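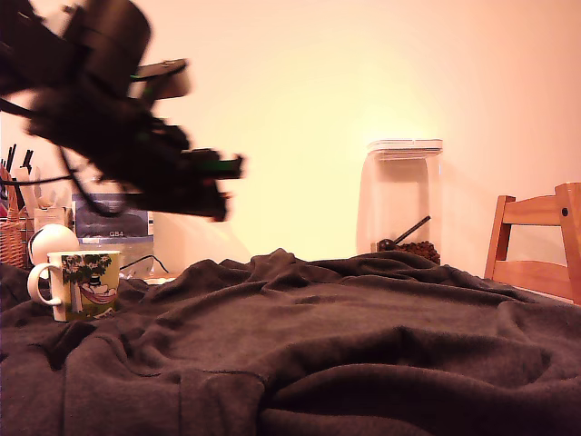

Section 4. Installation and First Use of the Drying Cabinet

This section applies to the Tramia seed drying cabinet supplied by Anden to growers' groups, seed libraries and farm-based seed producers. It covers siting, assembly, the first empty run and the first drying cycle. Threshing and cleaning are dealt with in Section 3, and long-term storage in Section 6. Users who have received a cabinet previously installed elsewhere should begin at 4.2 and complete every step, including the empty run.

This edition replaces the one issued in February. The changes are confined to 4.4 and to the table of fault codes in 4.8.

4.1 Contents of the delivery

Before signing for the delivery, check that the following have been received:

Cabinet body with door fitted
Six mesh trays, packed flat between card sheets
Tray runners, left and right
Drain tube and clip
Inlet filter, sealed in a bag
Mains lead
Kaewsai moisture meter, with its own instruction leaflet
Record book

Damage to the outer packaging should be noted on the carrier's form. Damage found after unpacking should be reported to Anden in writing, quoting the serial number on the plate inside the door. Retain the packaging until the first drying cycle has been completed.

Note: The moisture meter is calibrated for cereals and pulses. Additional calibration cards for brassicas, alliums and umbellifers are supplied on request.

4.2 Choosing a position

The cabinet has an internal volume of 176 litres and is intended for indoor use. It should stand in a dry, frost-free room with a level floor. A seed room, office or utility room is usually suitable. Glasshouses, polytunnels and milking parlours are not.

1. Select a position out of direct sunlight and away from radiators, ovens and outside doors.

2. Allow a clear space of 80 mm at the back and on both sides. The top of the cabinet must not be used as a shelf.

3. Confirm that the door can open fully. Trays cannot be withdrawn with the door partly open.

4. Confirm that a suitable wall socket is within reach of the mains lead. Extension leads and multiway adaptors must not be used.

5. Place a spirit level on the cabinet floor and turn the front feet until the bubble is central, first from side to side and then from front to back. Tighten the locking nuts.

Caution: Two people are required to lift the cabinet. Do not lift it by the door or by the drain outlet.

Caution: Do not install the cabinet in a room where treated seed, fertiliser, fuel or solvents are kept. The fan draws air from the room and passes it directly over the seed. Certified organic producers should also record the position of the cabinet in their site plan, as their inspector may ask to see it.

4.3 Assembly

1. With the cabinet disconnected from the mains, open the door and remove the tape from the inner panels.

2. Hook the tray runners into the slots on each side, working from the bottom upwards. The runners are marked L and R on the underside and are not interchangeable.

3. Wash the mesh trays in warm water with a little unscented detergent. Rinse them well and leave them to dry completely.

4. Slide the trays into place with the raised lip towards the door. A tray fitted the wrong way round will prevent the door from closing.

5. Remove the inlet filter from its bag and press it into the holder at the rear until both tabs click. Write the date of fitting on the card edge in pencil.

6. Push the drain tube on to the outlet and secure it with the clip. Lead the free end to a floor drain or a container placed below the level of the outlet. The tube must fall continuously along its length.

Note: Where a container is used, it should be emptied at the end of each cycle. Water collected from the drain is not suitable for drinking or for filling batteries. It may be used on ornamental plants.

4.4 The empty run

The empty run clears manufacturing residues from the air passages and allows the humidity sensor to settle. It must be carried out once after installation and again whenever the cabinet has been moved to a different building.

1. Connect the mains lead and switch on at the wall. The display shows the software version, followed by the word READY.

2. Press MENU and select the language, date and time. Press OK after each entry.

3. Close the door and press MENU again. Choose EMPTY RUN and press START.

4. Leave the cabinet to operate for 3 hours with the door closed. A faint smell during the first part of the run is normal. Keep the room ventilated.

5. When the display shows END, open the door and wipe the inner surfaces with a clean, dry cloth.

6. Enter the run on the first page of the record book, together with the initials of the person responsible.

If the door is opened during the empty run, the run is cancelled and must be started again from step 3. In earlier editions users were advised that the run could be resumed. That advice is withdrawn.

Caution: Do not place seed, seed heads or paper packets in the cabinet during the empty run.

4.5 Preparing seed for the cabinet

The cabinet completes the drying of seed that has already been harvested at maturity and cleaned. It is not designed to dry whole plants or wet-processed seed straight from the sieve. Tomato, cucumber and squash seed should be drained, spread thinly on a non-stick surface and surface-dried in moving air before being transferred to the trays.

1. Remove chaff, stem and damaged seed so far as is practicable. Plant debris holds moisture and lengthens the cycle.

2. Take a sample from the middle of the lot and measure its moisture content with the Kaewsai meter. Repeat with a second sample. If the two readings differ markedly, mix the lot thoroughly and take both readings again.

3. Write a label for each lot, giving the crop, the variety, the place where it was grown and the moisture reading. Use pencil or a waterproof pen.

4. Place small seed in open-weave bags. Larger seed, such as peas, beans and maize, may be laid directly on the mesh.

5. Tie or clip one label to each bag. For seed laid on the mesh, clip the label to the tray lip.

Note: Only one variety of the same crop should be laid loose in the cabinet at a time. Bagged lots may be dried together, provided that every bag is closed and labelled.

4.6 Running a drying cycle

1. Load the trays evenly. Seed should lie no deeper than the tray lip, and bags should not touch the cabinet walls. Leave unused trays in position.

2. Close the door and press MENU. Select the crop group from the list. The cabinet then sets the temperature and air humidity automatically.

3. Check the values shown against the crop chart inside the door. If they do not agree, press CANCEL and select the crop group again.

4. Press START. The green lamp beside the display lights and remains on for the whole of the cycle.

5. Stir loose seed and turn the bags once a day. Use clean, dry hands or a clean scoop, and keep the door open for as short a time as possible. The cycle pauses when the door is opened and continues when it is closed.

6. At each turning, measure the moisture content of one sample from each lot and enter it in the record book.

The cycle is complete when two consecutive readings for every lot are within the range given on the crop chart. Lots that reach the range early may be taken out and sealed while the others remain.

Caution: Large-seeded legumes may crack if they are dried too quickly. Always select the PULSES group for peas and beans, even where time is short.

4.7 Removing and sealing the seed

1. Press STOP and wait for the fan to come to rest.

2. Have airtight containers ready beside the cabinet. Dried seed takes up moisture from room air and should be sealed without delay.

3. Transfer one lot at a time, moving its label with it. Place the label inside the container and write a second one for the outside.

4. Brush each tray over a bin and inspect the mesh for trapped seed before loading another lot.

5. Switch off at the wall and leave the door ajar when the cabinet is not in use.

Groups that share a cabinet are advised to copy each completed page of the record book into the Jeltden seed register or an equivalent ledger. The book should remain with the cabinet.

4.8 Fault codes

E1. Door not closed. Check the position of the trays and close the door firmly.

E2. Drain blocked. Stop the cycle, disconnect the drain tube and flush it with clean water. Check that the tube falls along its full length.

E3. Filter overdue. Fit a new filter and hold down OK until the code clears.

E4. Humidity reading out of range. Switch off, move any bags lying against the rear panel and restart. If the code returns after an empty run, contact Anden.

E5. Fan fault. Switch off at the wall, remove the seed and spread it thinly in a dry room. Do not attempt to restart the cabinet.

Repairs to the fan, heater or control panel may be carried out only by a person authorised by Anden. The side panels contain no parts that can be serviced by the user, and removing them ends the guarantee.

Edition date: Monday, March 18, 2019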